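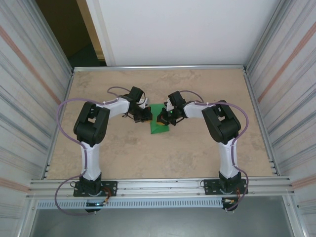 **Silvia Hrnčiar**
*Staff writer, fiction. Formerly a test technician.*

# The Green Triangle

Pretorius wanted the number by lunch.

"It's seven hundred runs," he said. "You've had a month."

"I have the number," I said. "I don't like it."

He sat down on the edge of my desk, on top of the Steyn printouts, and waited. Riaan Pretorius was good at waiting. He had waited out two department heads and a flood. Outside the office window the arms were going through it again, both of them leaning in over the table with their purple cables looped behind them, grippers almost touching above the green piece.

"Read it to me," he said.

"Ninety-one percent."

"That's a beautiful number."

"It's Uder's number. It's the number Uder gives when you let Uder decide what a fold is."

I should say what Uder was. Viverix had bought it from a small outfit in Nustley – a learning method, a way of having two arms teach each other from a handful of shown attempts instead of thousands. You showed it four folds. It watched, it practiced, and it marked its own work. The paper had a graph in it that went up like a staircase. Everyone at Viverix had a copy of that graph. Somebody had put it on a mug.

"It scores itself from the wrist readings," I said. "If the grippers close and then open at the right height, it calls that a fold. It doesn't look at the table."

"It has never needed to."

"Come and look at the table."

He sighed, but he came. We stood at the front rail, by the hanging cables. I had the log on a clipboard, on paper, which Riaan found funny. The green piece lay there in its triangle with a bit of yellow at its edge, under the right gripper.

"Looks folded," he said.

"It does."

"So?"

"So I put it down like that."

He looked at me.

"Before the run," I said. "I folded it myself and laid it there and pressed start. It'll come down, pinch, lift, let go, and write down a success. I did it with a flat piece too. I did it with no piece. Success, success."

The arms finished what they were doing and drew back. The log on the monitor got another line.

"That's a corner case," Riaan said.

"It's the whole case. I went back through August. I took the runs where I had my own notes from standing here, and I scored them by eye, and it comes out under half."

"Your eye."

"Yes."

"One person's eye, with no second rater." He said it kindly. That was the trouble with him, he was usually kind and he was often right. "If a student handed me that, I'd hand it back."

"Then rate them with me. Five runs. Don't tell me what you put."

I thought he would say no. He took a pen out of my jacket pocket and tore a sheet off the clipboard, and I flattened the green piece and pressed start.

We didn't talk. The first one looked fine, to tell the truth, a real fold, and I marked it so and felt a little sick. On the second the left gripper dragged the corner across and lost it. On the third they both came down, closed on nothing much, and rose again with great care, like two waiters carrying an empty tray. The fourth I couldn't decide. I wrote a question mark and crossed it out and wrote no. The fifth was a crumple.

Riaan turned his sheet over on the rail and I put mine next to it. We had the same marks, except that on the fourth he had left the question mark in.

Uder had five out of five.

He read the two sheets for longer than they needed.

"The Steyn people are coming at two," he said.

"I know."

"They've seen the graph."

"Everyone's seen the graph."

He folded his sheet in half, then in half again, and put it in his shirt. I waited for him to tell me it was a small sample, and it was. I had the answer ready. I would say it was a small sample of a thing that wasn't measuring anything, and he would say that was a slogan.

"Is there a flat piece?" he said. "A clean one?"

"In the drawer."

"Get it out. And move the monitor so they can't see the score until afterward." He was still looking at the table. "Give them pens."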